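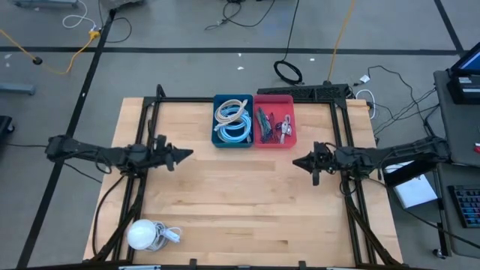

Figure 1. Tabletop with storage bins and cables.

Squad Retention After the Winter Transfer Window
Project report, Yutong Yu and Tariq Jatoi

1. Aim
The project tests whether senior soccer players who stay with a club through January keep their share of playing time. Two clubs were studied, Wilano and Osterell, over 5 seasons.

2. Method
Match sheets were entered by hand. A player was included if he was over 30 and had been linked with a move in the local press. This gave 18 cases. Loan players were left out. Minutes before and after the window were divided by minutes available — cup games excluded.

3. Results
In 17 cases the player's share of minutes fell after January. The one exception was a Wilano midfielder who replaced an injured starter.
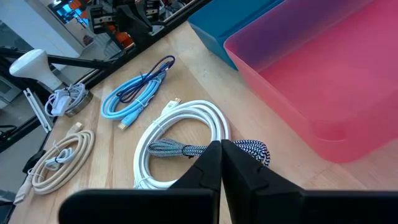
Figure 2. White cable, coiled.

Zodwa Maluleke objected at the draft stage that a falling share proves little on its own, as older players tend to be rested in spring whether or not a move was ever discussed. A control group of players with no reported offers is needed. The Osterell sheets for this are already entered; the Wilano sheets are not.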